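From: Kwame Agbeko
To: Eshun Street Neighbours list
Subject: Re: [eshun-neighbours] Setting up a spare room for paid work, where to start?

Hi Ehab, and hello to everyone else who has been quietly reading along,

Ehab Mahrous wrote:
> Hello all. After nine years of driving to the Dridon office I am
> going to be doing the bookkeeping from home, starting in April. We
> have a spare bedroom at the back which is mostly a place for the
> ironing at the moment. I have a budget of $700 and would like not to
> waste it. Has anyone done this recently? I am particularly worried
> about (a) the heat in the afternoons, (b) what to do with paper, and
> (c) my neighbour's dog, who is lovely but has opinions.
> Thanks in advance, Ehab

Congratulations on seeing the back of that drive! I did the same thing the winter before last, when Pellisura closed their upstairs rooms and sent us all home with a box each, and I made most of the mistakes going, so you're welcome to the lot of them.

I'll take the heat first because it's what nearly sent me back to the kitchen table. Our back room faces west, as I think yours does too, if you're on the even side of the street. I spent money on a tower fan and then a bigger tower fan, and neither made half the difference that an outside blind did. It has to be outside. Once the sun has come through the glass you're stuck with it until bedtime. I got mine secondhand and put it up myself one Thursday evening with a borrowed drill and a fair bit of language, and I'm happy to lend a hand with yours. I also shifted my hours, which you may be able to do with bookkeeping. I start at 6:30 and try to have anything that needs real concentration finished by lunch. The afternoons are for phone calls and filing, and if it's really foul I take the laptop down to the library.

As for where to put yourself in the room, live with it for a week before you drill or stick anything down. I had it in my head that a desk belongs under a window, and I squinted at a screen for a month before my daughter pointed out that I could turn it side-on. Side-on is much better. You still get to see who's coming up the path and the glare stays off your work.

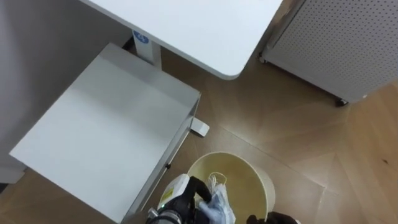 Paper is the part I feel most strongly about, as those of you who have met me will know. When I first came home I brought 57 lever arch folders with me, and they lived in the hallway until my wife asked, very politely, whether they were paying board. I went through them over a few weekends and kept 9. The rest were scanned if they mattered and shredded if they didn't. Do check with your accountant what you have to hold on to and for how long before you shred anything, as I can't speak for your clients. My one firm rule now is that paper comes into the room on Monday and has a home by the end of the week. I don't always manage it, but the pile has never got above my elbow.

On the $700, I'd put the biggest share into the chair, and I'd go and sit in it first for a good twenty minutes with your shoes on. Take a book. The shop people don't mind, or if they do they've never said so to me. After that, a decent lamp. The rest can be secondhand, and there's plenty about when offices are clearing out. Please don't do what I did and let yourself be talked into a $2,000 "executive setup" on a payment plan. I sent it back inside the fortnight and had to pay the freight both ways – still a sore point in this house.

And now the dog. I'm fairly sure you mean Zuma, who is a friend of mine. She barks at the postie, at the bins and at any umbrella, and is otherwise silent, so it's mostly a matter of not booking calls for mid-morning. I had a quiet word over the fence when I started at home and they were lovely about it, and now they bring her in if I send a text. Things between neighbours are so much easier when the first chat is a friendly one. A rug and some proper curtains helped as well, more than I'd expected, with that echo you get in a bare room.

One last thing, which you didn't ask about. Get out of the house at lunchtime, even if it's only to the corner and back. I got very odd by my second month from talking to no one but the kettle. There are three or four of us at home during the day now, and we've been having a cuppa at my place on Thursdays at 10:30. Come along, and the same goes for anyone else on the list. Side gate's open, mind the hose.

All the best,
Kwame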